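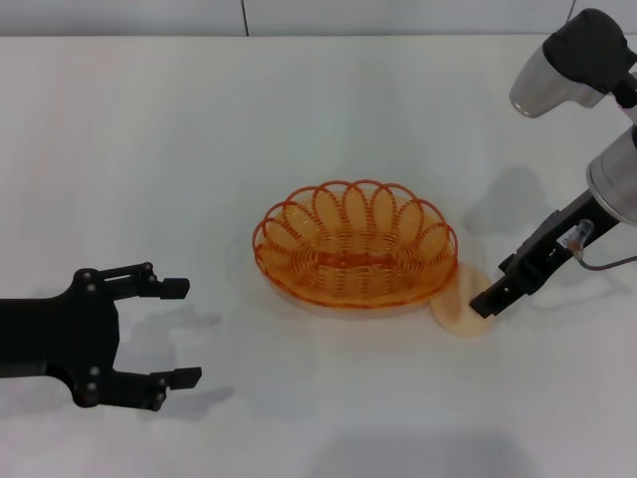
When does the Karetum bread and cake market move indoors?

The market moves into the Widum Hall on 08/04/2025 and stays there until the end of the summer, with stalls open from 9am to 1pm.

Stallholders were told of the change in February, after the council confirmed that paving work in Damell Square would take up the whole of the north side. The square has held the market for the past 5 years. It will lose its parking bays as well, and drivers are asked to use the field behind the hall, where 216 spaces have been marked out.

Randi Lindholm, who runs the market, said most of the regular bakers had agreed to come. "A few wanted to know about the ovens, and the answer is that the hall kitchen is for warming only," she said. "Everything has to be baked before it gets here."

Pitch fees stay the same. Traders who paid for the full season in the square do not need to pay again, but they must send in a new form with the size of their table. Bouazza, the coffee van, will stand outside by the side door.

The 512 bus stops at the end of Widum Lane, a short walk from the hall. Dogs are not allowed inside, apart from assistance dogs.
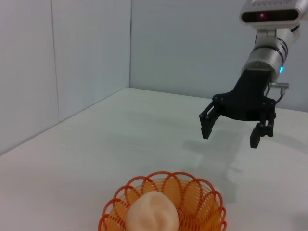 Paving work

The work in Damell Square covers 535 square metres and includes new drains along the north side. Shops there will stay open throughout, and a path will be kept clear to the post office and the chemist. Deliveries will be made from the back lane before 8am.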